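The arm will see you now
Ruddock's smallest workshop has handed its dullest job to a machine, and the people who used to do it have never been busier

July 7, 2026

The first thing you notice at Ruddock is the talking. The firm repairs and recalibrates dials, meters and measuring gear in an old dairy building in Purnavberg, and until last June the sorting room at the back was the quietest place on the site. Four people sat there all day with their heads down, picking small parts out of returned kits and putting them where they belonged. On a good day they got through 2,000. You can't chat while you do that — you lose your place.

Now the picking is done by a pair of arms supplied by Zorner, and the four sorters have moved to the front benches, where they test, mend and phone customers. I went expecting glum faces and found a lively argument about who gets to teach the machines next.

Teach is the word they all use. Before an arm is let near a real kit, every new job is rehearsed on a screen, in a make-believe room with its own table and its own walls. The sorters sit in on these rehearsals, and it was a sorter, with 11 years of fiddly parts behind her, who spotted that the arm was coming down too fast on anything tall and thin. The software people hadn't thought of it. She had been knocking those parts over with her own knuckles for a decade!

That knowledge used to go home with people when they retired. At Ruddock it is being written down for the first time, in a shared notebook they call Plundon, after the street where the firm began. It has 93 entries so far, in several sorts of handwriting, and I could have read it all afternoon. Some are practical (springs go last), some are closer to grumbling, and all of them get tried out before the real arms are set going. 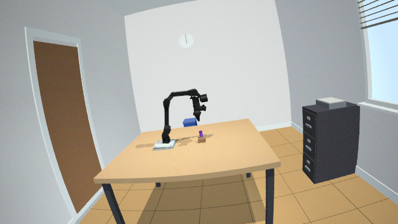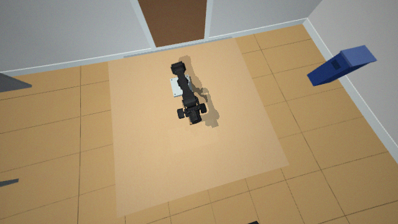
Rehearsal time is paid at the same rate as bench time, which was the sorters' own demand when the arms were first proposed, and it has changed who speaks up in meetings. People who had never been asked how they did their job are now asked every week. A small purple cylinder at the back of a brown block, with the gripper's fingertips hanging clear above the pair, is the kind of thing they will happily debate over a whole pot of tea: do you come at it from over the top, or from the side? Do you shift the block first? Everyone has a view, and the view comes from the hands.

It hasn't all been easy. One of the four missed the quiet badly and asked to go back to it, so she now looks after the parts store, alone, with the radio on. Wages for the front benches took months to settle. And the arms still hand back a tray now and then that somebody has to finish with tweezers.

The next rehearsals are for glass covers, and the front benches have already filled two pages of Plundon with warnings about them.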